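Site visit: Norar hand-held gripper kit, Brerkthorpe

Published 24 August 2021

The Norar kit is sold by Bredetti as a hand-held gripper set for recording manual tasks without a robot arm. We went to the Brerkthorpe demonstration room to see it used before deciding on a trial order. The visit lasted 5 hours, including setup and a break while files were copied.

What is offered

The standard package is 2 grippers, a charging station, a carrying case and a license for the review software. Back rigs are priced separately. Bredetti also sells a service in which its own operators record a task list supplied by the customer, with a minimum of 13 tasks. Delivery is quoted from March for new customers.

Zeleke, the software, runs on an ordinary office PC. It aligns the recordings, flags gaps and exports to open formats. We were shown it on sessions recorded earlier in the summer.

The room

The demonstration room is plain: white walls, fluorescent lighting, exposed pipes overhead. Part of the floor has wood-look planks and part is covered by a maroon and white checkered mat. Power comes from strips on the floor, and the cables between them were not covered. Anyone planning a similar room should budget for ceiling drops or cable channels.

Handling

The jaws are padded, with a mesh texture on the inner faces, and they angle toward each other. Our test pieces were small, and the pads held most of them without slipping. Smooth flat parts were harder to pick up from a hard surface. The housing is large for the size of the jaws, and in narrow bins it touches the side before the jaws reach the bottom.
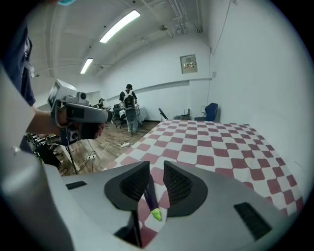 Back rig

The rig is worn like a backpack, with white shoulder straps and a dark gray frame. Fitting takes a few minutes the first time. We wore it for 63 minutes in one stretch. The weight was acceptable standing and walking, less so when bending to floor level. The straps adjust at the front only, so a second person is useful for getting the frame level.

Review of recordings

Gap detection in Zeleke worked on the sessions we saw. It marked short losses of tracking and left the rest alone. Export was slow. The settings page mixes units, with jaw travel in millimeters and working height in inches, and we did not find a way to change this.

Open points

Price of replacement pads, and whether they can be changed without tools.
Battery life at full recording rate. The data sheet gives only a standby figure.
Whether the housing will be offered in a narrower version. Bredetti would not commit to a date.
Terms for returning the kit after a trial.

We have asked for a trial of one standard package with one back rig. Bin picking will be tested first, using our own containers.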